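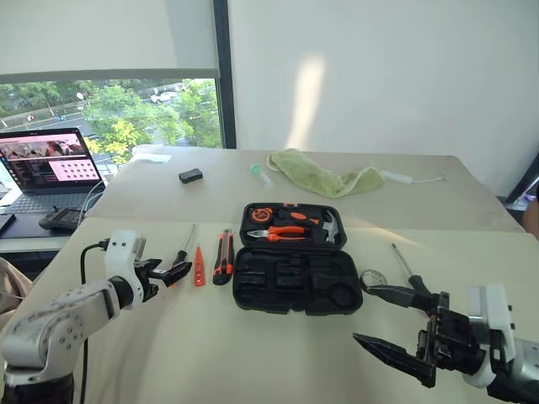
Hukow Street Allotment Association
Minutes of the February general meeting

Present: Warrick Pirihi (chair), Kiri Hoani (minutes), Kane Harawira, Digby Nepia, Keegan Costigan, and members as per the sign-in sheet
Apologies: none received

Meeting opened at 7:05 p.m.

1. Minutes of the last meeting

Taken as read. Digby asked that item 6 be corrected to say the north gate, not the east gate. Corrected and accepted. Moved Kane, seconded Keegan.

2. Matters arising

North gate. The hinge has been replaced and the gate now closes without lifting. The padlock code will change at the end of the month and the new code will go out with the plot invoices. Members are asked not to write it on the fence post.

Compost bays. Bay 2 has been turned. Bay 3 still has bindweed roots in it and should be left alone until further notice. Kane will put up a sign.

3. Water

Warrick reported on the visit from Okafor Plumbing. The leak is in the old line between the tool shed and plot 19. Two options were given:

Patch the line where it is leaking. Cost $1,025, with no guarantee on the rest of the pipe.

Run a new line along the main path and cap the old one. Okafor has not priced this yet and will need to walk the site again.

Discussion followed. Keegan said the pipe had already been patched once near plot 14 and he would sooner see it replaced. Digby was concerned about having the main path dug up during planting. Kiri asked if the new line could carry a tap for the bottom row, where people currently haul water from the far end. Warrick will ask.

Agreed to hold off on the patch until there is a price for the new line. In the meantime the line stays shut off at the shed and plots 15 to 22 will use the tap by the greenhouse. Hoses are to be disconnected after use so that others can get at the tap.

4. Plots and waiting list

Plots 8 and 27 have been given up. Plot 8 will be offered to the next person on the list. Plot 27 is badly overgrown and Keegan suggested splitting it into two half plots, which are easier for new people to take on. Some members felt half plots make the bookkeeping harder. Put to a vote and carried, with Digby against.

Two plot holders have not paid for this season. Kiri has written to both and will write again. Under the rules they have 30 days from the second letter.

5. Seed and supply order

Kane has the combined order ready to send to Gondach Seeds. Anyone who wants to add to it should get their list to him by the end of the week. Seed potatoes are limited this year and the Resta variety has sold out. Kane will substitute another early potato unless people tell him they would prefer a refund.

The row cover from last year went further than expected and there is a part roll left in the shed. It can be used by anyone. Please cut it with scissors and do not tear it.

6. Tool shed

The good wheelbarrow has a flat tire. Digby has a tube that should fit. The long-handled edger is missing and members are asked to check their own sheds. Tools must go back clean. Several spades were put away caked in mud and had to be scraped before they could be used.

Keegan asked about buying a second hedge trimmer. Deferred until the water costs are known.

7. Money

Balance stands at $3,412 after insurance. Kiri proposed keeping $1,000 in reserve as in past years and putting the rest toward the water line if needed. Seconded Warrick. Carried.

8. Spring plant sale

To be held in May at the front gate, from 9 a.m. until noon. Tomatoes, peppers, squash and herbs are most wanted. Label every pot with the variety. Kane has spare trays and will leave them on the greenhouse bench. Kiri will borrow folding tables from the school again.

9. Any other business

Rabbits are getting in under the fence behind plot 11. Warrick has some wire mesh and will close the gap.

A member asked if bonfires were still allowed. They are not. Woody waste goes on the pile by the parking area.

Action list

Warrick: price for new water line, ask about extra tap, fence mesh
Kane: seed order, bindweed sign, trays
Kiri: second letters, offer plot 8, tables
Keegan: mark out half plots on 27
Digby: wheelbarrow tire

Meeting closed at 8:40 p.m. Next meeting in April, same place, 7 p.m.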